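Notebook, gripper software
19 March 2026

Continuing with the pose drift in the hand-held gripper recordings. Yesterday's page ends with the question whether the fault is in the tracker or in the clock, so I start from there.

First the clock. I took the recorder log from the long session and compared the image stamps with the stamps of the inertial unit. If the offset was growing during the session, I should see it as a slope. I see no slope. There is a constant offset, 24 ms, the same in the first minute and in the last. The config file has 2 ms. I think somebody measured 2 ms on the old recorder and the value was copied when we moved to Gamura. I looked in the history of the file and the line has no comment, only the commit "move settings".

I changed it to 24 and ran the tracker again on the same session. The fast motions became much better. The turning of the wrist, which before made a small hook at the end of each turn, is now a clean curve. The slow motions did not change, and this is what I expected, because at low speed an offset of this size moves the pose by very little.

So one part of the problem is explained. The other part is still here. In the slow segments, where the gripper is low over the table and going almost straight, the position slides sideways. It slides always along the grain of the wood. I did not want to believe this at first, so I plotted the sliding direction for every slow segment on top of the keyframes, and the agreement is too good for chance.

My understanding now: when the view is only tabletop, the feature detector takes points from the grain lines. A long line has good contrast across it and nearly nothing along it. The descriptor at one place of the line looks like the descriptor a bit further on, and the matcher accepts the wrong one. Each wrong match is small and they agree with each other, so the outlier rejection keeps them. The inertial part should hold the position but at slow speed it has little to say, and we also gave it a large noise value in the summer (I found my own note from August, "raise accel noise, too jumpy near the motor", and no test behind it. I should not do this again.)

Second thing which I checked: the finger mask. The fingers are always in view and they move with the camera, so every point on them tells the tracker that nothing is moving. We mask them with a fixed polygon for each finger. The polygons were drawn for the old fingers. The Ciltard fingers are wider at the tips, and their screw holes are very strong features, dark circles with sharp border. I printed the accepted points for one slow segment and the holes on the left finger were there in almost every keyframe, with long tracks. The tracker likes long tracks. It gives them more weight.

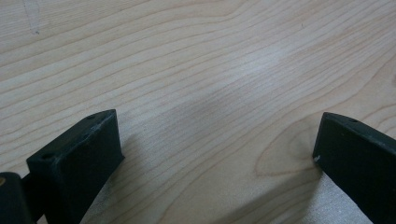
I drew new polygons with the gripper open, then half closed, then closed, and made the mask depend on the finger opening. The opening value comes from the encoder and is already in the log, so no new data is necessary. Between the three positions I interpolate the corners. This is simple and maybe not exact, because the fingers do not move on a perfect line in the image, so I added a margin of 24 pixels on the inner side. The margin costs us a strip of good table when the gripper is open. I accept this for now.

The shadow is a different problem. The fingers make a soft shadow on the table, and its border also moves with the camera. It is weak, and the detector takes it only when there is nothing better, but over bare wood there is often nothing better. I tried to raise the detector threshold so the shadow border is not taken. Then we lose half of the grain too, and in two places the tracker had not enough points and went to "lost". I put the threshold back. A possible way is to test each track: if a point stays in the same image position while the inertial unit says we move, remove it. Mwanaisha Kariuki wrote such a test for Wallin and says it is short code. She will send me the branch.

Results on the long session, same data, only the settings changed. The error is the distance between start and end pose at the dock, where the gripper should return to the same place:

Old offset, old mask: 115 mm
New offset, old mask: 60 mm
New offset, new mask: 24 mm

I also ran old offset with new mask, to be fair, but the run stopped at the wrist turns with "lost" and I do not have a number. I do not understand why. With the old mask it survived the same turns. Maybe the false points on the fingers were holding it alive in a bad way, giving it something to match while the real points were blurred. I write this as a guess.

The return error is a poor measure, I know. A trajectory can slide to the left and slide back and the error is zero. It would be better to have the marker board at the side of the table and compare with this in the middle of the session. Jadard has such a board in the second room. It must not be visible to the tracker during the run, otherwise the tracker uses it and the comparison is worth nothing, so I will mask it out for tracking and keep it only for the evaluation. To do before the next recording.

Afternoon. The question of the surface came up again when I showed the plots. One opinion was to put a printed cloth with random pattern on the table and forget about the grain. It would surely work for the tracker. But the policy is trained on the same images, and then it learns our cloth. We would fix the pose and harm the thing for which we need the pose. I prefer that the tracker knows when it is uncertain.

For this the tool already has something. The solver returns a covariance for each pose and we never save it. I changed the exporter so it writes the two largest directions with each pose. On the slow segments the largest direction lies along the grain, as I hoped, and it grows when the view has only table. On segments with objects in view it goes small again. The absolute size is not to be trusted, it is too optimistic, but the shape is right. With a threshold on it we could mark segments as "do not use for training" automatically, and we would not need to look through the overlays by hand.

Problem with the exporter: the files became larger and the old loader does not accept the additional columns. It does not give an error. It reads them as the gripper opening, and in the viewer the fingers open and close like crazy. I lost almost one hour with this before I thought of the loader. Now the exporter writes a version number in the header and the loader stops if it does not know it. Please update your copy of the loader before opening anything that was exported from today.

Small things, so they are not forgotten:

The loop closure is switched off in the Gamura config. I left it off. With repeating texture I am afraid it closes the loop in the wrong place, and then the error is not small anymore.

The exposure is on automatic. When the gripper goes low, the bright part of the table becomes flat and there are fewer points in it. I want to compare with fixed exposure, one run each, same path.

The planner takes the last pose of the approach as the grasp pose. If this pose is exactly in a sliding segment, the grasp is shifted sideways by the same distance. I believe this explains the misses in the replay test which we blamed on the calibration. I did not prove it. I have the list of failed replays and can check for each one in which kind of segment the approach ended.

The calibration itself I did not touch today. Please nobody touch it until the check above is finished, otherwise we change two things together and learn nothing from both.

The branch is pushed with the new offset, the new masks and the exporter. The tests pass, except the one for the viewer, which compares with an old export file and has to be made new. I did not make it new today, because I first want the covariance columns to stay as they are for some time.

Next: stationary point test from Mwanaisha's branch, marker board, list of failed replays. In this order if the second room is free, if not then the replays first.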